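April 14, 2026
Posted by Iara Riquelme, returns floor, Plasberg

Update on the bin-picking ticket, and it's a good one! The arm was dropping anything with a rounded handle, mostly brushes, and each drop stopped the cell until one of us walked over and cleared it. Undirov had us slow the final approach and lower the grip force a touch. I ran 250 picks on the new settings before lunch and logged 4 drops — last week I'd have had that many before my first coffee.

Brushes are still the item I'd watch. The neck is the spot to aim for, with the fingers coming down either side.
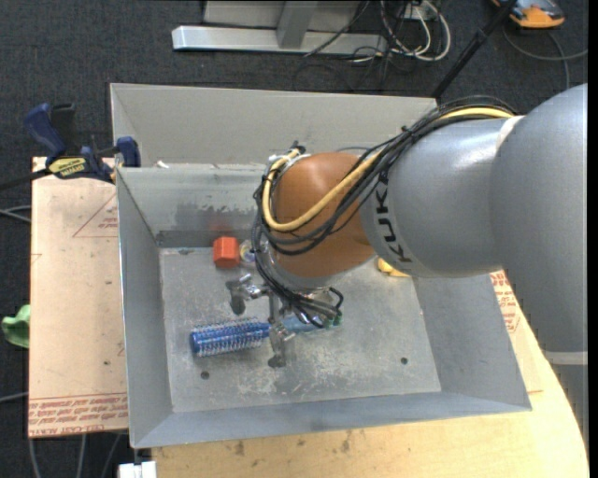
Does anyone still have to stand at the cell all shift?
One person per shift stays on call for it, and the rest of the crew has moved over to grading and repacking.

Grading is where I've landed and I love it, my shoulders especially. Dev work on the stop alarm is still open: it sounds the same for a drop as for a full tote, so we walk over for both. Could Undirov split those into two tones? I'll keep logging drops until we hit 1,000 picks, then post the sheet here. Leaving the ticket open till then.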